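Lirum module, handout 4: Agency fees and deposits on residential lettings

1. The holding deposit
A holding deposit reserves a property while references are taken. In the worked case, the Nillach agency asks for 200 on a flat in Takács Street. The sum is set against the first month's rent once the tenancy is signed. Record it as a liability until then. 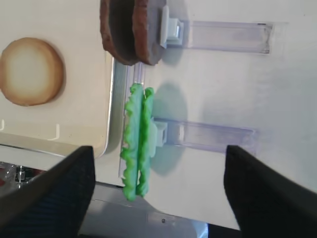

Banach asked whether the agency may book the 200 as income if the applicant withdraws. It may, but only where the written terms say so and the applicant had them before paying.

2. The sale commission
For sales, the agency charges 2 per cent of the agreed price. The fee falls due on completion, not on exchange. Under sole agency, it is owed if any other agent finds the buyer during the term. Under sole selling rights, it is also owed if the owner finds the buyer. Check which wording applies before you work out the fee. A minimum fee of 3000 overrides the percentage on cheaper properties. 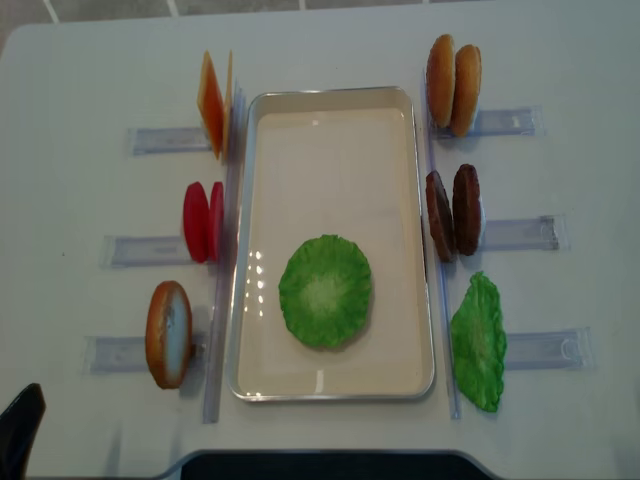

Fig. 2. Tray with green lettuce leaf, from above.

Reading for Sunday: section 5 of the course pack, on joint agency.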